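Section 8. Getting a listing ready in Telitz

Read this before you upload anything. The sales material says a listing takes a few clicks. It does, if you don't mind what comes out the other end.

8.1 Before you start

You need the deed or tax record, the last survey if the owner has one, and your own room measurements. Do not use the numbers from the previous listing. They were typed in by somebody in a hurry, and they have probably been copied forward through every sale of the house.

1. Sign in to Telitz and open the office account. If you land on your personal account, switch now. Listings can't be moved later, whatever the menu suggests.

2. Click New Property and type the street address by hand. Auto-fill pulls from the Bumico address file and likes to put corner lots on the wrong street.

3. Enter the year built. Check it against the deed. The import from Bumico fills in 1931 for any older house with no record, so if you see that year, assume it's a placeholder until you have paper that says otherwise.

4. Choose the property type. "Ranch" and "single level" are separate choices here and search treats them differently. Pick the one the county uses.

Caution: Once you press Confirm on the property type, the room template is locked. Changing it means deleting the draft.

8.2 Rooms and square footage

5. Add each room from the template. Delete the ones the house doesn't have. Telitz adds a "bonus room" to every draft and will publish it if you leave it there.

6. Enter length and width in feet. The program works out the area and rounds up each time. In a house with many small rooms this adds up to floor space that doesn't exist. Turn off Round Room Area under Preferences.

7. Compare the total with the tax record. If the two differ by more than 200 square feet, stop and measure again. The software only warns you at 300, and I can't find anyone who will say why that number was picked.

8. Leave finished basements out of the main total. There is a separate line for them. The "Include all levels" box is checked by default, and you should uncheck it.

Note: Lionel Arnaud in the Rey office keeps a paper sheet for each house with the measurements in pencil. It's slower. His totals have also held up in every appraisal so far, so copies of the blank sheet are in the supply drawer.
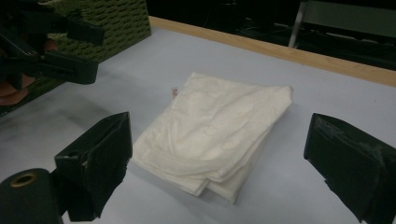 Can I publish the listing while the square footage is still being checked?

Leave it as a draft until the number is settled. Telitz lets you publish with the area marked "pending," but partner sites drop that word and show the bare figure, and buyers will hold you to it.

8.3 The description writer

Telitz comes with an add-on called Oltoder that writes the description for you. You may use it for a first draft. Read every word afterward.

9. Open the Description tab and click Draft. Wait for the text to load fully before touching anything, or it starts over.

10. Strike any feature you haven't seen yourself. Oltoder guesses from the neighborhood. It has given fireplaces to houses with no chimney.

11. Take out "updated," "remodeled" and "like new" unless the owner has given you receipts or permits. Put in what was done and when, such as "roof replaced in August," if you have it in writing.

12. Remove anything that hints at who should live there. "Perfect for families" is the usual one. The built-in fair housing check misses it about as often as it catches it, so don't lean on the green check mark.

13. Save, close the tab, and open it again. If your edits are gone, you were in preview mode. Do it over.

Caution: The Refresh button next to Save replaces your text with a new draft. There is no undo.

8.4 Sending for review

14. Click Send for Review and choose Corentin Pichon from the list. Don't choose "Auto Review." It approves everything.

15. When the listing comes back, open the public page in a browser where you are not signed in. Read the price, the address and the room count there. The editor's version and the public version don't always match, and support has called this "expected" twice.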